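Student Projects - Borbridge Shared Workshop
Two Hands, One Hairbrush: our build report
Unathi Du Plessis, with Zofia Krajewska

What we set out to do

I should say at the start that this project was meant to be much smaller. Zofia and I wanted to build one hand-worn gripper, wear it while doing an ordinary household job, and record how the hand moved so that a robot arm could later be taught the same job. Then we tried to think of household jobs that people do with one hand and no help from the other, and our list was very short indeed, so one gripper became two and the project took over most of our spring.

The job we settled on was putting a hairbrush away, handle first, into a small cup. It sounds like nothing at all, and my mum certainly thought so when I rang to tell her, but a paddle brush is a lovely awkward thing. Nearly all the weight is in the head, the handle is smooth and rounded, and you have to turn the whole thing over on the way. We covered the table in plain paper so the brush would stand out well for the finger cameras, and we put tracking markers on the back of each gripper so that we would know where both hands were.

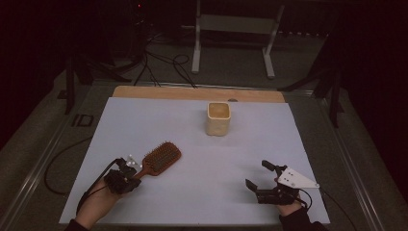 Building the grippers

We called the pair Pono, after a long evening of worse names. Each one straps over the back of the hand and has jaws that open and close as your own fingers do. The links are printed plastic and the joints have metal rings pressed into the holes, an idea we took from an older gripper called Kramer that was sitting in a drawer when we joined the workshop. Kramer had plain plastic joints and they had gone terribly sloppy. I wiggled them for a good ten minutes before I believed how bad they were!

It took us 7 versions to get the links right. The first two were too thick and scraped against each other, the third snapped, and after that it was mostly a matter of shaving bits off and printing again overnight - the printer finished at four in the morning once and woke up Zofia's flatmate.

The fingertips were the part I worried over most. A hard, flat tip meets a rounded handle along one thin line, and the brush swings about that line like a signpost in the wind.

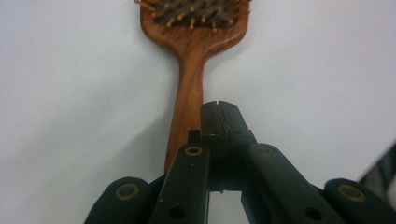 Zofia's answer was to stop pinching at the very end of the handle and take hold closer to the neck, where there is less weight hanging out in front. I had been so busy with the plastic that I hadn't thought about the grip itself, and I learned a good deal from that. We also tried soft black padding over the fingers, which spreads the squeeze out nicely. It frays along the top after a while and looks a bit scruffy, but a new piece goes on in a few minutes.

The recording software, which we named Woster, was mostly Zofia's work. It lines up the camera pictures with the marker positions and throws away any run where the markers were lost for too long. In March we recorded 379 runs, and I can tell you that my wrists knew about every one of them. The cables were the other nuisance. Both grippers have one, and if you turn your hand over without thinking, the cable comes along with you and drags across the paper.

What the finger cameras taught us 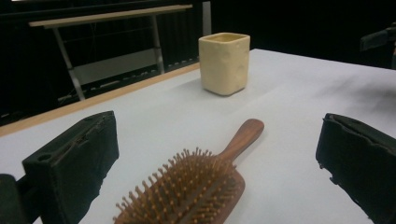

Reading time: 7 minutes

I had assumed the view from the fingers would be a sort of extra, nice to have beside the marker data. I was quite wrong about that. From down there you can judge how far the jaws are open and how the brush lies between them, which the markers can't tell you, and you can pick out the cup beyond it as well. The pins on the brush show up very crisply too, so we used the edge of the pad to work out which way the handle was pointing.

The trouble is that the brush often runs out of the picture once you are close to it. We first tried to fix this by tilting the camera back, and lost the fingertips instead. In the end we left the camera as it was and let Woster remember the last good view of the whole brush, which is a bit of a bodge but a cheerful one.

What we would change

Lighter cables, first of all, and a proper clip on the forearm to hold them. I would also like to try a heavier cup, and a brush with a rubber handle, to see how much of our trouble came from that glossy wood. Zofia wants to rewrite the part of Woster that matches up the timing and has already started, so I expect I shall be strapping the grippers back on before long. The drawings for the links are in the Pono folder on the workshop computer, and anyone who wants to print a set is very welcome to them. Please use the last version and leave the third one alone.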